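小ロットの紙箱に一色箔押しを頼むときの入稿データの作り方

箔押しの入稿は、印刷の入稿に慣れている人ほどつまずきます。私もそうでした。四色の感覚でグラデーションを置いたデータを意気揚々と送り、翌朝に「どこを金にしますか」という一行だけの返信をもらったことがあります。
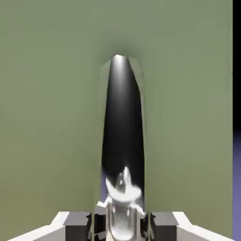
まず、箔はインクと違って濃淡が出ません。押すか押さないか、そのどちらかです。薄い金、ほんのり金、気持ちだけ金、という指定は版屋さんの語彙にありません。以下、当工房(Amau)に初めて依頼する方に毎回お送りしている手順を、少し整理して載せておきます。

用意するもの
・ベクター形式で保存できる描画ソフト
・箱の展開図(こちらからお渡しします)
・家庭用プリンターとはさみ
・あきらめのよさ

手順1 展開図を開いてロックする
展開図のレイヤーは最初にロックしてください。折り線を1本だけ2ミリ動かしたまま入稿されたデータは、見つけるのに半日かかります。折り線と断裁線は色で分けてありますが、塗り替えないでください。好みの色でないことは承知しています。

手順2 箔用のレイヤーを作る
新しいレイヤーを作り、名前を「箔」とします。「箔2」「箔最終」「箔ほんとに最終」は受け付けますが、どれを押すかは必ず書き添えてください。絵柄はすべてスミ100%で塗ります。仕上がりが金でも銀でも、データの上では黒です。画面が地味になりますが、そういうものです。

手順3 文字をアウトライン化する
書体はすべてアウトラインにします。忘れると、こちらの環境で勝手に別の書体に置き換わり、高級石けんの箱が町内会のお知らせのようになります。変換する前のデータも手元に残しておいてください。誤字は変換した直後に見つかります。

手順4 線の太さを確かめる
線は0.2ミリ以上、線と線のすきまは0.3ミリ以上が目安です。これより細い線は箔がかすれ、狭いすきまは埋まります。画面を拡大すればどんな線も太く見えるので、必ず原寸で刷って確かめてください。化粧品のPrenuraさんの箱では、担当のSoledad Solerさんが植物の葉脈をたいへん丁寧に描いてくださったのですが、原寸にしたら葉脈が233本ありました。話し合いの末、葉は少し若返りました。

手順5 折り線から離す
折り線をまたぐ箔は、折ったときに割れます。最低でも3ミリ離してください。どうしてもまたぎたい場合は相談に乗りますが、たいてい割れた見本をお見せして終わります。のりしろにも箔は置けません。のりが箔の上ではつかないからです。

手順6 紙を選ぶ
表面がなめらかな紙ほどきれいに押せます。凹凸の強い紙は風合いが魅力ですが、へこんだところに箔が届きません。ざらっとした紙に髪の毛ほどの線を、というご希望は年に何度かいただきます。太めの線に直すか、紙を替えるか、どちらかを選んでください。

手順7 組み立ててみる
普通紙に原寸で刷り、切って、箱にします。ここを飛ばす方が多いのですが、上下逆さまのロゴは箱にするとすぐわかります。Ylva Midtbøさんは会議用のお菓子の箱でこれに気づき、入稿前に止めてくれました。気づいたのが入稿後だった方のお名前は伏せておきます。

手順8 送る
PDFと元データの両方を送ってください。箔の色番号、紙の名前、数量はメール本文に書きます。「前と同じで」は、前回が何だったかをこちらと同じくらい覚えている方に限ります。

数量と版について
最小ロットは90箱です。2,000箱を超える場合は版の材質が変わるので、先にご連絡ください。校了から納品まではおよそ20日いただいています。11月は贈答用の注文が重なり、もう少しかかります。版は一年間お預かりします。

追記
データの裏表を間違えても版は反転して作り直せますが、版代は二回分かかります。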